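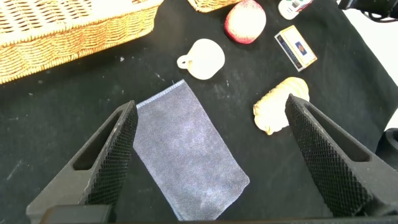
Blue-grey towel, white cup and the big basket on the black cloth.

Lockwood Home & Table list
Subject: Re: Black cloths, lint, and what to dry cups with
Date: 31 March 2025

Hello everyone,

I'm so pleased this came up, as I've had a black cloth on my work surface all winter and I have Opinions. I'll answer the questions in the order they were asked and try not to wander off (I will wander off, I'm sorry, there are baskets involved).

> I bought a length of black cotton from the Ruson remnant shop to
> cover the old table in the back kitchen. It looks wonderful for
> the first ten minutes and then every crumb and bit of fluff in
> the house lands on it. Is there any way of keeping it decent, or
> do I give up and go back to oatmeal?

Please don't give up and go back to oatmeal! I know exactly what you mean about the fluff. You only have to look at the left-hand side of mine to see pale specks and little white scuffs all over it, and I've stopped being embarrassed. White china on black is such a lovely thing to look at that I'd put up with a good deal more lint than that. A plain little cup that wouldn't get a second glance on a pine table suddenly looks like something out of a museum case.

What helps, in my house at any rate:

Shake it outside before you wash it, and wash it on its own or with other dark things. I once put mine in with a cream bath mat and it took me a whole evening with a clothes brush to get it back to anything you could call black.

Turn it inside out if it's hemmed as a cover, or fold it right side in if it's a flat piece like mine. Cool wash, not much powder. Powder that hasn't dissolved leaves chalky smears, and those are harder to shift than the fluff. I've gone over to liquid for all the dark things.

Iron it on the back. I scorched a shiny patch on the front of my first one and it never went.

For day to day, a slightly damp rubber glove wiped across in one direction picks up a surprising amount. Go one way only! If you scrub to and fro you just move the fluff about. I do mine when the kettle's on and it's finished before the water boils.

The scuff marks are a different matter. Some brush out, some don't. I think they come from unglazed foot rings, the rough bit underneath a cup or bowl, being dragged across the weave. Lift and set down, don't slide. I tell myself this daily.

> Second question, about cloths. My linen ones are beautiful but
> they seem to push the water round the inside of a cup before
> they soak any of it up. A neighbour swears by the fuzzy
> synthetic sort. Do they really dry better, and do they shed?
> I can't be doing with more fluff on the black.

Your neighbour is quite right, though it pains me to say so as I own far more linen than is sensible. For cups, and anything with a handle, the soft fuzzy kind wins hands down. You can push a corner right down inside and give it a twist, and then run the edge through the handle. Linen is still what I reach for with glasses and big flat plates.

Mine is the blue-grey one with the paler stitched hem. I paid 95p for it at Zaltau market, out of a box of odds and ends, and went back the next week for more and of course they'd gone. It has gone a bit mottled, light in some places and darker in others, but I rather like that. If you're choosing, look at the hem first. A properly stitched edge doesn't curl up and doesn't drop threads, and I'd much sooner have a good edge than a thick cloth.

As for shedding, they drop very little themselves but my goodness they collect. Everything loose in the wash ends up on them and then gets carried to the table. So keep them away from terry towels, and please no fabric softener. I did 7 washes with softener before somebody on this list put me right, and the poor thing was about as absorbent as a raincoat. A few hot washes without any and it came round again.

I use it as a mat too, laid out flat on the black with the cups upside down on it. It saves the foot rings from scraping, it catches the drips, and when you've finished you can hang it over the tap. If you do that with more than one cup, leave a gap between them so the rims don't knock.

> Lastly, has anyone found a basket for table things that doesn't
> snag? I had a willow one and it pulled threads in everything I
> put near it.

Oh, the baskets! I've been waiting for someone to ask about baskets.

The big golden wicker one in my photo lives at the back of the work surface and I wouldn't be without it. It's a close weave, over and under, very dense, and I'm convinced that's what matters. Open weave has ends poking through and those are what catch. Before you buy, run an old pair of tights over your hand and stroke the inside and the rim. If it catches on the tights it'll catch on your linen. You will get looks in the shop. Do it anyway!

There's another piece with the same weave off to the right of it. I like having them match, and the warm colour against the black is half the reason I keep them out where I can see them when they could perfectly well go in the cupboard.

Mine came from Imska Baskets, who had a stall at the spring fair last March. If you already have a snaggy one, go round it with nail scissors and snip any ends close, then rub the rim with a bit of very fine sandpaper (I use 200 grit, it's what was in the drawer). Wipe it down with a damp cloth and let it dry well away from the radiator, or it goes brittle and you're back where you started. A dry basket creaks when you lift it. Ten minutes in a steamy bathroom does it a world of good.

A lining helps as well. An old pillowcase, cut open along one side and tucked down, is plenty. I keep folded cloths in mine and never put cups in it, after losing a handle that way. My cups stand on the table or hang up.

One thing I'd love to know in return. Has anyone tried a black cloth in something other than cotton? I've been wondering about a wool felt, which would be kinder to the china, but I have a horrible feeling it would be a magnet for every hair and thread in the county. If you've got one on your table, do tell me how it's behaving, and whether it can be washed at all.

And whoever was asking in the other thread about getting tea stains out of white cups, bicarb on a damp fingertip, with plenty of rinsing afterwards. It's good right down into the join where the handle meets the cup.

Happy drying up, all, and do post a picture of the back kitchen table once the black is on it!

--
Lockwood Home & Table list
To reply to everyone, keep the subject line as it is. Please trim quoted text.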